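3.2 그리퍼 정비 및 패드 관리

본 절은 Murnau 셀에서 쓰는 핸드헬드 그리퍼의 정비 절차를 정리한 것이다. 손가락과 링크는 암녹색 플라스틱, 접촉면은 검은 패드. 암의 피벗 구멍에는 황동색 부싱이 들어간다. 수집 기간 중 그리퍼는 2대를 번갈아 사용했고, 한 대가 정비에 들어가면 나머지 한 대로 계속 진행하였다. 총 파지 횟수 1,709회, 이 중 비누류 949회. 비누를 따로 다루는 이유는 단순하다. 패드가 제일 빨리 더러워진다.

초기에는 패드를 하루 한 번만 닦았다. 부족했음. 비누 잔여물이 패드 표면에 얇게 남으면 같은 폐합 명령에서도 물체가 밀리고, 좌우 손가락의 접촉 높이가 어긋난 채로 기록되는 일이 잦았다. 119회째 파지에서 처음 미끄러짐이 보고되었고(Soomro 작업 일지), 이후 100회마다 패드를 분리해 점검하는 것으로 바꾸었다. 점검 순서는 다음과 같다. 전원 차단, 손가락 나사 풀기, 패드 분리, 미지근한 물로 세척, 완전 건조, 재조립. 용제는 쓰지 않는다. 알코올로 닦은 패드 한 쌍이 가장자리부터 들떠서 폐기한 적이 있다.

재조립 후에는 반드시 기준 물체로 파지 자세를 확인한다. 기준 물체는 타원형 비누이고, 세워서 가운데를 잡는다. 양쪽 패드가 같은 높이에 닿는지를 손목 카메라 영상으로 본다 (그림 4).

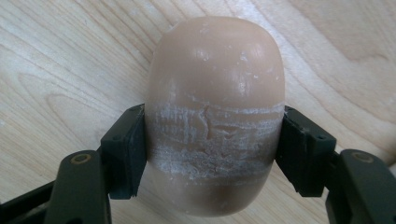 그림 4. 기준 비누의 중앙부 파지. 양 손가락이 거의 같은 높이에서 흰 잔여물 띠를 가로질러 접촉.

잔여물 띠는 판정에 영향을 준다. 그림 4의 비누처럼 중간에 백색 막과 잔금이 있으면 그 부분의 마찰이 매끈한 윗부분과 다를 수 있으므로, 파지력 비교에는 쓰지 않고 정렬 확인에만 쓴다. 파지력 비교용 비누는 별도 보관. 처음에는 이 구분이 없었고, 그래서 첫 주 데이터의 파지력 값은 분석에서 제외하였다.

정렬이 어긋난 경우 먼저 의심할 곳은 부싱이다. 피벗 유격이 커지면 한쪽 손가락이 늦게 닫힌다. 손으로 암을 좌우로 흔들어 보고 유격이 느껴지면 부싱 교체, 아니면 손가락 나사를 다시 조인다. 나사는 과하게 조이지 말것. 플라스틱 나사산이 쉽게 뭉개지며, 왼쪽 손가락 하나를 이렇게 잃었다. 예비 부품은 Tredar에서 출력한 것을 사용하였고 치수 차이는 별도로 보정하지 않았다.

정비 기록은 Echeverría와 Riquelme가 교대로 작성하였다. 항목은 파지 누적 횟수, 패드 상태, 부싱 유격 유무, 재조립 후 영상 파일명. 3월 이후 기록에는 패드 교체 여부가 추가되엇다. 이전 기록에는 이 항목이 없어서 패드 수명은 본 논문에서 보고하지 않는다.

3.3 카메라 재보정

손가락을 분리할 때마다 카메라 보정도 다시 한다. 마운트 자체는 건드리지 않지만 그리퍼를 뒤집어 놓고 작업하다 보면 조금씩 돌아간다.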